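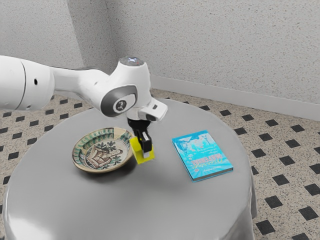

Bleeding the radiators, again

Posted in: House

The upstairs radiators at Jasenley were cold along the top by the middle of October, same as last year. The system is a sealed hot water loop with a Camero circulator in the basement and a Fülöp expansion tank that came with the house. Fill pressure should sit at 15 psi with everything cold. The gauge read well under that.

I checked the tank first. With the loop drained down and isolated, the air side should match the cold fill pressure. It was low, so I brought it back up with a bicycle pump. No water came out of the valve, so the diaphragm is probably intact.

Next, the bleeding. Pump off, wait 20 minutes, start with the lowest radiator and work up. The back bedroom took the longest and spat black water into the cup at the end. Black means iron oxide, which points to fresh water getting in, which points to a leak. I went over every joint I could reach with a paper towel and found one weeping packing nut on the hall valve. A small turn stopped it.

I then added inhibitor. The loop holds about what the previous owner wrote on the joist, 240 liters, and one bottle treats up to that volume. The supply house in Tiladdale wanted $615 for a power flush – I passed for now and put a magnetic filter on the return instead. If the water is still black in April I will reconsider.

Notes for next time:

The bleed key is on the nail behind the boiler. The second key does not fit the old valves in the bathroom.

Close the auto fill before touching the tank. I forgot and had to drain it twice.

The hall radiator slopes the wrong way. A thin shim under the far foot would send the air toward the bleeder. I have not done this yet.

Pressure has held for nine days. The back bedroom heats evenly to the top, though it still ticks for a few minutes when the pump starts – most likely the pipe rubbing where it passes through the floor.

3 comments | 2 shares

Get new posts by email. Unsubscribe at any time.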